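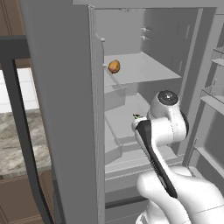
Rendered view: an arm at the middle shelf of an open refrigerator.

Undum x Temel canvas holdall, reviewed
15 June 2012

Every season brings another bag with a painter's name on it, and most of them are a tea towel with handles. The Undum holdall is the latest, made with the Temel print studio, and it costs 116 pounds. I bought mine at full price from the Kanaan shop, before anyone offered me one, and I have carried it most days since November.

The claim on the swing tag is that the bag is "an edition you can wear". There are 200 of them, each with a number stamped inside the flap. I don't know what the number is meant to do for me. Prints are numbered so that a buyer can tell how many came off the plate before it was put away, and a bag made on an industrial sewing machine has no plate. Undum could run up another batch tomorrow in a slightly different blue and call it a second edition. The tag doesn't say they won't.

Still, the print itself is good. It is a loose grid of brush marks in blue and rust, screen-printed in two passes, and the second pass is a little out of line with the first in a way that looks meant. Temel have been printing on paper for years and it shows in the edges, which are crisp even where the canvas is at its coarsest. The pattern carries on across the side seam without a jump. Cheaper artist bags nearly always get this wrong, and you end up with half a face on the front and the other half somewhere under your arm.

The cloth is a heavy cotton canvas with no lining. It was so stiff for the first month that the bag stood up by itself in the hall, and it has softened nicely. The base is a double layer. I have had it down on wet station floors and it dries with a faint tide mark, so if you mind marks, mind where you put it.

Now the handles. They are too thin. For a weekend's clothes they are fine, but put two art books and a pair of boots in there and they roll into cords and dig into your palm. There is a shoulder strap, sold separately for 25 pounds, and I think that is cheeky on a bag this size. The rings for it are already sewn on, so you spend your days looking at two empty rings that remind you of what you didn't buy. I gave in after six weeks. The strap is good, wide and properly padded, and should have been in the box.

The zip is the weakest part of the whole thing. It is a plain metal one, a bit short for the opening, and it catches on the canvas at the left-hand end. I wrote to Undum and had a polite reply suggesting candle wax. I tried it. The zip now catches slightly less and smells of church.

Inside there is one pocket, big enough for a phone and a set of keys, and nothing else. No loop, no divider, no sleeve. The leaflet talks about leaving the interior "open, as a studio is open". I have been in a few studios and they were full of shelves.

The leaflet deserves a word of its own. It runs to 9 pages, on better paper than most gallery guides, and spends nearly all of them on the idea that a bag can take a painting out of the gallery and into the street. I have some sympathy with this. I also notice that people said the same about scarves, umbrellas and skateboards, and that the painting mostly stayed where it was. What the leaflet never gets round to is washing instructions. Those are on a small label by the zip: sponge only, cold water, no soap. I have used soap on one corner of the rust colour and it did lift a little, so take the label seriously.

How does it compare? The obvious rival is the Beduno weekender, which has no artist attached and a plain dark canvas. I have owned one for much longer. Its handles are leather and twice the width, its zip runs smoothly, and it has three pockets. It is also dull, and I have twice picked up somebody else's by mistake. Nobody will walk off with the Undum thinking it is theirs. Strangers ask about it on trains, and I would be lying if I said I didn't enjoy that - a bit.

So whether it is worth the money depends on which half of the partnership you think you are paying. Temel have done their share very well. Undum have made a decent shell and then saved a few pounds on the bits your hands touch. If there is a second version with wider handles and a longer zip, I would tell a friend to buy it. As it stands I would tell them to ask Temel for the same design on paper and put their socks in something else.

Print: very good
Cloth: good
Handles and zip: poor
Value: poor without the strap, worse with it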